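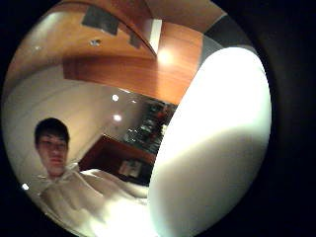
According to one reader of an earlier version of this article, the term patrol trauma kit should be kept for equipment stowed in the vehicle, and kits carried on the belt or vest should be treated under a separate heading. Usage in the field is less consistent. In this article the term covers both, and the two are distinguished as vehicle-mounted and body-worn where the difference matters.

A patrol trauma kit is a compact set of medical supplies issued to police officers and other non-medical responders for the control of life-threatening bleeding and the basic management of chest and airway injuries before paramedics take over. It differs from a general workplace first aid kit in having a narrow scope. Adhesive dressings, antiseptics, tweezers and similar items for minor injuries are normally left out, or are held in a second pouch of a different colour.

Contents

Contents vary between services, but most vehicle-mounted kits hold the following:

Windlass tourniquets, usually two
Pressure bandages in one or two widths
Wound packing gauze, plain or haemostatic
Vented chest seals, supplied in pairs
Trauma shears
Nitrile gloves, several pairs
Foil or quilted rescue blanket
Permanent marker and casualty card

Body-worn kits are generally reduced to one tourniquet, one bandage, a packet of gauze and a pair of gloves. Where the tourniquet is carried outside the pouch on its own holder, the remaining items can be vacuum packed flat.

Nasopharyngeal airways are included by some services and excluded by others. Their inclusion depends on the scope of practice authorised by the service's medical director, and on whether refresher training is funded. Decompression needles are rarely issued to general duties officers.

Pouch construction

Pouches are commonly sewn from coated nylon and closed with a two-way zip. Three opening patterns are in use. The clamshell opens flat and displays all items at once, but needs clear space in front of the user. The tear-away panel separates from a fixed backing by hook-and-loop tape, so that the kit can be passed to another responder. The pull-out insert slides from a sleeve when a tab is drawn, and can be worn horizontally at the small of the back.

Vehicle mounting is usually on the rear of the front passenger headrest, in the driver's door pocket or on the cargo barrier. Boot storage was once standard. It remains common in station wagons and utes, where the barrier leaves no other place for a bag of that size. A kit in the boot may be out of reach when the vehicle is being used as cover, and a number of services have moved the tourniquets forward while leaving bulkier items behind.

The pouch is marked on at least two faces. Reflective lettering is preferred to embroidery for night use.

Sealing and inspection

A kit is either sealed or open. A sealed kit carries a numbered plastic tie through the zip pulls, and an intact tie is accepted as evidence that the contents match the last inspection. An open kit has no tie and must be checked item by item.

Inspection intervals depend on the environment. The following points are usually recorded:

Seal number and condition
Earliest expiry date in the kit
Integrity of sterile packaging
Tourniquet strap, windlass and clip
Adhesive condition of chest seals
Name or number of the inspecting member

Heat is the main cause of early replacement. Adhesive on chest seals can migrate from the backing, and glove material becomes brittle with prolonged exposure. Plastic tourniquet components stored in direct sunlight may also degrade, for which reason some manufacturers advise against leaving them uncovered on a vest or dashboard. Tourniquets used in training are marked and kept apart from operational stock – repeated tightening deforms the strap and may bend the windlass.

Training

Initial instruction is normally given in a single day and covers recognition of severe limb bleeding, tourniquet placement on self and others, wound packing at the groin, armpit and neck, application of chest seals, and handover to ambulance crews. Self-application is practised with either hand. Some programmes add low-light sessions and drills in the front seat of a vehicle, where the steering wheel restricts access to the thigh.

Handover follows a fixed order, beginning with the time of tourniquet application. The time is written on the device or on the casualty card, and is repeated aloud. Officers are taught not to loosen a tourniquet once applied.

Jernine trial

The Jernine district trial compared two layouts in general duties vehicles. A total of 80 vehicles were fitted, half with the Stiron headrest panel and half with the Asamoah door pouch. Participating officers completed 200 timed retrievals from the driver's seat, using a training tourniquet and a stopped vehicle.

The door pouch gave shorter retrieval times with the door open. With the door closed the result was reversed, as the armrest obstructed the zip. The headrest panel was slower for drivers wearing bulky vests, who had difficulty rotating in the seat. The trial report recommended neither layout for general adoption. It proposed that one tourniquet be fixed within reach of each front seat, independent of the main kit, and that the panel be retained for remaining supplies.

Limitations of the trial include the use of a single vehicle model and the absence of rear-seat retrievals. No retrievals were conducted after dark.

Procurement and cost

Kits are bought either complete or as components. Complete kits simplify ordering but tend to contain items with mismatched expiry dates, so that one short-dated packet can bring the whole kit in for service. Component purchasing allows dates to be aligned. The Jernine district moved to component purchasing after the trial and placed an initial order for 2,000 pressure bandages, held centrally and released to stations in cartons of 100.

See also

Casualty card
Chest seal
Haemostatic dressing
Tourniquet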